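## Part 3: Opening the case and getting your bearings

Okay, if you've made it through Part 2 your tower is unplugged and you've written down which port everything went into (please tell me you wrote it down). This part gets the side panel off and the old cooler and processor out, so you end up with a bare socket for the new chip. I've used these steps on every hand-me-down machine that came through the Misosmont workshop, and they've held up pretty well.

**You'll need:** a Phillips screwdriver, a small dish for screws, paper towels, rubbing alcohol, and the anti-static bag your new processor came in.

1. Hold the power button in for 5 seconds with the cord out. The fans might twitch, that's fine.
2. Lay the tower down on its side, panel facing up. Give yourself a big flat surface, more than you think you need!
3. Undo the screws at the back edge of the panel, or pull the latch if yours has one. Slide the panel toward the rear and lift.
4. Touch bare metal on the case before you reach inside, and do it again every time you walk away and come back.
5. Unplug the cooler fan from the board, then loosen the cooler screws a couple of turns each, going corner to corner. If it feels glued down, twist it gently – never yank.
6. Push the socket lever down and out, let it swing up, open the frame, and lift the old processor straight out by its edges. Into a bag it goes.
7. Close the frame and lower the lever again so nothing falls in there while you work.

> **Caution:** Don't touch the contacts in the socket. Siebe Vanhove once brushed a sleeve across his and we spent 59 minutes with a magnifying glass bending pins back.

The memory can stay put, and so can the power supply and any expansion card. On this one I left both memory modules in their slots right next to the socket, and the cables still wired up the way I found them. It's a bit of a nest (yellow, orange, black, all through the middle), but if you're only swapping the processor I'd leave it alone.
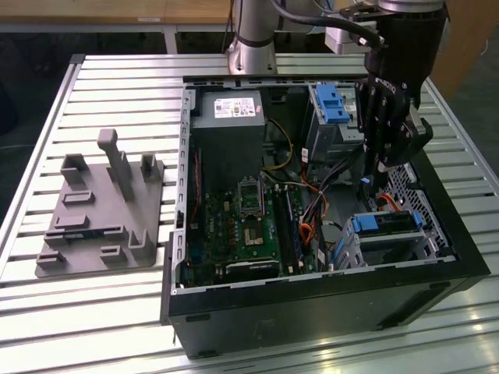 ### Blue means it moves

Blue plastic is a release on this case, both up on the drive bay cage and down by the hard drive. Squeeze or slide, and don't pry. You won't need any of it until Part 5, when the drive comes out, but go ahead and find the tabs now while you've got good light.

**Note:** If you're stopping for the night, set the panel back on loosely. Dust gets everywhere, and so do cats.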